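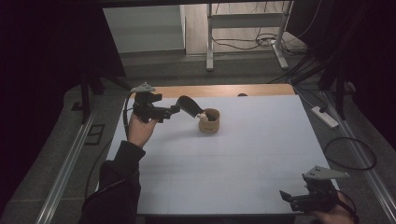
*Fig. 1. White tabletop with grid lines, small tan cup near the middle.*

## Unit 4: Charging at home and on the road

Course: Vehicle Technology I, evening section
Instructor: Kevin Gilmartin
Reading before Monday: chapter 6, skip the part on fuel cells

### Kilowatts and kilowatt-hours

Students mix these up every term. A kilowatt (kW) is a rate. A kilowatt-hour (kWh) is an amount of energy. A charger is rated in kW and a battery in kWh.

time (hours) = energy needed (kWh) / charging power (kW)

The formula assumes constant power and no losses. Home charging comes fairly close to that. Fast charging does not, as covered below.

### Levels

- **Level 1:** ordinary 120-volt household outlet. Slow, but enough for many short commutes.
- **Level 2:** 240 volts, usually a wall unit on its own circuit.
- **DC fast charging:** the station converts AC to DC and feeds the battery directly. The onboard charger is bypassed.

With Level 1 and Level 2, the onboard charger sets the upper limit. A car with a small onboard charger gains nothing from a bigger wall unit.

### Worked problem

The Oda hatchback in our problem set has come home from Astmont and needs 33 kWh. The driver has a Level 2 unit and leaves for work 13 hours later. What is the lowest steady power that will do the job?

33 / 13 = 2.54 kW

Any normal Level 2 unit covers this easily. Repeat the problem for Level 1 at 1.4 kW and state how much energy is still missing at departure.
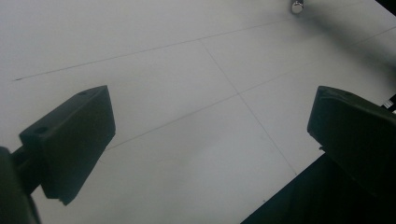
*Fig. 2. White surface with faint pencil grid lines, low angle.*

### Why fast charging slows down

Battery voltage rises as the pack fills, and the car cuts the current to protect the cells. Above 80 percent the drop is often steep. On a long trip, two short stops can take less time than one long one.

Cold weather also matters. A cold pack accepts less current, so some cars warm it on the way to the station.

### Homework

1. The Fornel pickup travels 203 miles from Gukovow without a trailer. Towing, it uses twice the energy per mile. Find its towing range on the same charge.
2. A charger delivers 18 kWh to the car. Losses add 10 percent to that figure at the meter. What does the meter show?
3. Explain in your own words why a larger wall unit may not shorten charging time.

Show units on every line. Hand in on paper to Lingyun Zou, who is grading this unit.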